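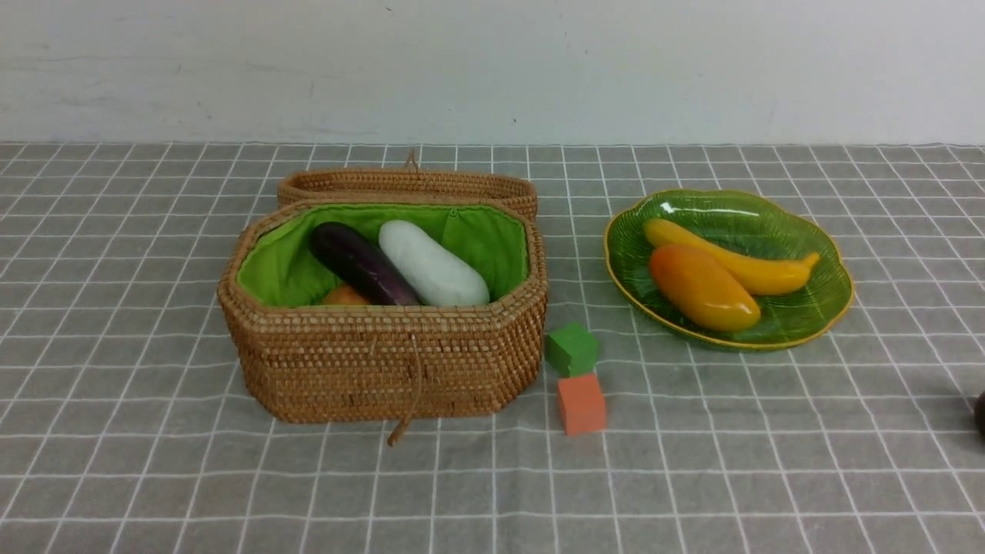
4.2 What the packers did with their hands once the arm arrived

Figure 3. A practice table at Restus: basket, two foam cubes, and a leaf-shaped plate with toy fruit on it.

I went into Restus expecting to write about speed, and I spent most of April writing about baskets instead. The company packs gift hampers, and its packers now teach the arm before it gets anywhere near an order. They do it on tables like the one in Figure 3, with toy vegetables in a lined basket, and I got hooked on watching them argue over where things should go!

Minttu Huttunen had packed by hand for years (some 300 hampers in a good week, she told me). Now she spends 2 hours of every shift setting out tables, and she had strong feelings about it. "I used to just put the thing in. Now I have to know how I put it in." Others said much the same, usually with more swearing.

The pay grade hadn't moved, though, and that came up in all 3 group talks. Packers at Gough, our second site, got a new job title for the same work, and I come back to them in Section 5.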